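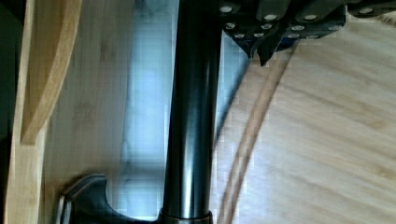
*Black pole standing in its metal collar, light curved wood on the left.*

## Poles that clamp to a table, and the wood next to them

In my apartment I have two clamp poles, one for a lamp and one for a shelf arm. I bought the second one in August, a Kanmont, and I made with it all the mistakes I had already made with the first. So I write down what I do now.

### Before you put the clamp

Wipe the table with a cloth that is only a little damp, then dry it. Look also under the table, where the lower plate of the clamp will press. I found there an old sticker and some dry glue, and the plate was sitting on it crooked.

Put a thin pad between metal and wood, on both sides. Felt is nice to look at but it becomes flat very soon. Cork of 2 mm is better. Elif Naz Erdem, my neighbor, uses pieces cut from a leather belt, and her table has no marks after 36 months with a heavy lamp.

If the table top is soft wood or bamboo, put a bigger flat piece of scrap wood under the lower plate, so the pressure is divided.

### Tightening

Turn the screw by hand until it stops. Then put a small level against the pole, check it from the front and from the side, and only after this give a quarter turn more. When the pole leans, do not push it straight with force. Open the clamp again and begin from the pad.

Check the screw again after one week. The cork settles a little and the clamp is not so tight as you think.

### Cleaning a glossy black pole

Glossy black shows everything: fingers, dust, the small circles from a rough cloth. What works for me:

- Take the dust away first with a soft dry brush. If you wipe with dust on it, you scratch.
- Use a microfiber cloth, lukewarm water and one drop of dish soap. Wipe up and down, never around.
- Dry immediately with a second cloth.
- No scouring powder, and no rough side of the sponge.

To find the places you missed, put a lamp to one side and look at the long line of light on the pole. Where the line looks foggy, there is still grease.

### The collar

Dust and crumbs collect where the pole goes into the collar. A cotton swab is good for this, or an old toothbrush. Keep the water away from there, it goes down inside and you cannot dry it. If the pole turns in the collar, mine has a little set screw at the back that needs tightening. I lost the key for it, and a new set of keys from Selldale has 20 pieces, of which I use one.

### Light wood close to metal

Leave a finger of space between the pole and any wooden thing. Curved pieces are the worst, a chair back or a rounded tray, for they touch only at one point and there the finish wears away.

For a small dark rub mark on pale wood I try first a white eraser, with the grain. If it stays, fine sandpaper, very light, and then a bit of oil on a rag. Lay the rag open outside to dry. An oily rag in a ball can start to burn by itself.

Bayu Entili asked me if furniture wax is enough in place of oil. On a tray, yes. On the edge of a table where arms rest every day, I had to repeat the wax too often and I went back to oil.

### Taking it off

Hold the pole with one hand before you open the screw. I did not do this with the lamp, and the new bulb cost me more than the cork.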